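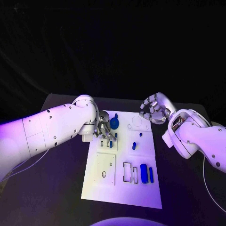 Sunday, late

The blue knob won again. I have now lost to a disk with a peg on top, a part that any toddler would put in its mouth and be done with.

I spent the afternoon on the white board. I do like the board. Every plate has its holes and outlines, and every blue part has a place where it belongs, and that's more than I can say for the kitchen drawer, where the scissors have been living with the birthday candles since spring. I've thought of ordering a second board just for batteries and rubber bands. Justero wants 51 dollars for the plain one, plus shipping from Nalendale, so the rubber bands will stay where they are.

The purple light stays on until the end of the month. It makes the white plates look like something served at a nightclub buffet. I went home at six and the refrigerator looked yellow to me for a good ten minutes, milk included. I drank the milk anyway.

The black curtain is the best purchase of the year. It cost less than lunch and it hides the shelf of shame: the Clurodari catalogs, the kettle that clicks off before it boils, a box marked MISC 2. I never found MISC 1. It swallows every bit of light, and also one of my pens, which rolled under it around three and is presumably happy there.

Wrote up the parts log after that. We're on entry 958. I was hoping to reach 967 before the weekend, for no reason except that I'd told people I would. The log asks for "remarks" on each part and I have run out of remarks about pegs. For the last few I put "blue." For one I put "still blue," and I expect to hear about it.

Dinner was Popescu dumplings from the freezer, the big bag. Burned the bottoms. Ate over the sink, reading the back of the bag, which claims you can also steam them.

Need to do tomorrow: wipe down the tabletop (dark surfaces show every crumb, who picked that, I did), find the lid to the parts bin, buy a kettle. Also call about the water bill, they have me down for 3000 gallons and I barely wash the car.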